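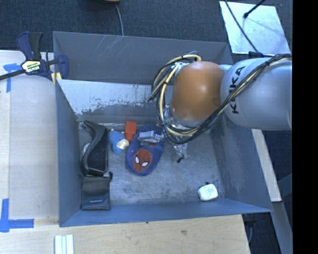

Weller publishes results of gripper comparison for mixed-item bin picking

Print this page
E-mail this page

2019-11-20 - Weller has published the results of a comparison of 5 grippers for picking unsorted household goods from a metal bin. The work was carried out with the integrator Miston, using a KUKA arm fitted with each gripper in turn.

Every gripper was given 1000 pick attempts. The items differed in size, shape and stiffness and included a Spider-Man slipper, a blue and white plush toy, a small black pouch and a crumpled piece of clear plastic. Items lay as they fell, some on top of others, and the bin was clamped to the table so that its position did not change between runs.

The Cestau gripper completed 700 picks, the highest total in the comparison. The second-placed unit completed 627. Soft items caused few problems for either - most failed attempts were on thin, flat items or on anything lying close to a bin wall.

"We wanted figures from the same arm, the same bin and the same goods," said Danai Lambrakis, test engineer at Weller. "Customers ask us which gripper to buy, and until now we had to answer from separate trials that did not match up."

The full report, with results for each item, can be had on request from the Weller press office. A second round, comparing controllers on the same arm, starts in February at the Zacharopoulos site.

Print | E-mail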